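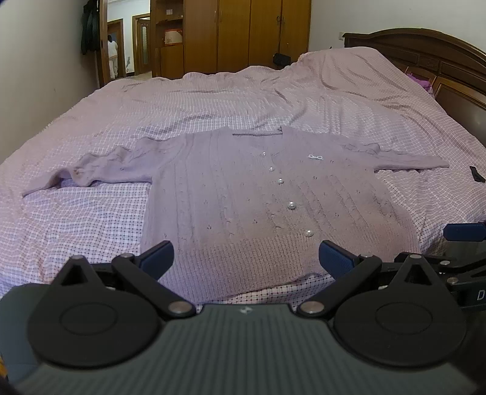

*Lavender cardigan with pearl buttons, laid out flat.*

I wash all my knits by hand now, and it's so much easier than I thought! Fill a basin with cool water, add 2 capfuls of wool wash (I use Brelley), and push the sweater under. Leave it 15 minutes, no scrubbing.

Drain, rinse, then press the water out against the side – please don't wring! Roll it up in a towel and kneel on it (my friend Su-chen's trick, works great). Dry it flat, and turn it over once the top feels dry.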